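5 October 2023

The distribution deal for *Nimmont* is signed. Penov takes North American rights for 7 years, with a small theatrical run first and streaming after that. I've been asked about it enough by email that I'm putting the details in one place.

We finished the film in August of last year on very little money. It played three festivals, got decent notices at two of them, and then sat. Two companies made offers in the spring. One wanted all rights worldwide, forever, for a flat fee of $3000. The other wanted us to change the ending. I turned both down and spent a few weeks thinking I'd made a mistake.

Penov came in through Jin-sol Heo, who handles acquisitions there and saw the film at Skallau. She had watched it in a room with 145 seats and maybe half of them taken, so she knew what kind of movie she was buying. Her first email was four lines long and asked whether the music was cleared. It was, except for one song in the bar scene, and we've since replaced it.
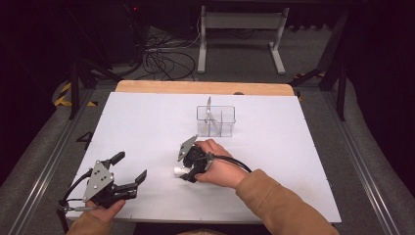

The contract took longer than the shoot. Most of the back and forth was over expenses. A distributor takes its costs off the top before the filmmakers see a share, and if there's no limit on those costs you can wait a long time for a check. We asked for a cap and got one. We also kept the right to sell discs ourselves, 800 copies to start, which I'll mail out from home.

I wanted a longer theatrical window and didn't get it. Penov's view is that a film with no names in it earns most of its money online, and their numbers from last year back that up. We settled on two weeks in a handful of cities. The Hong is the only theater confirmed so far.

Between now and then I owe them a list of deliverables: captions, a new trailer, stills, a music cue sheet, and proof of insurance. The captions are done. The insurance quote came back higher than I'd budgeted, so I'm asking for a second one.

If you were in the crew, check that I have your current address and the spelling you want in the credits. I need both before the final file goes out.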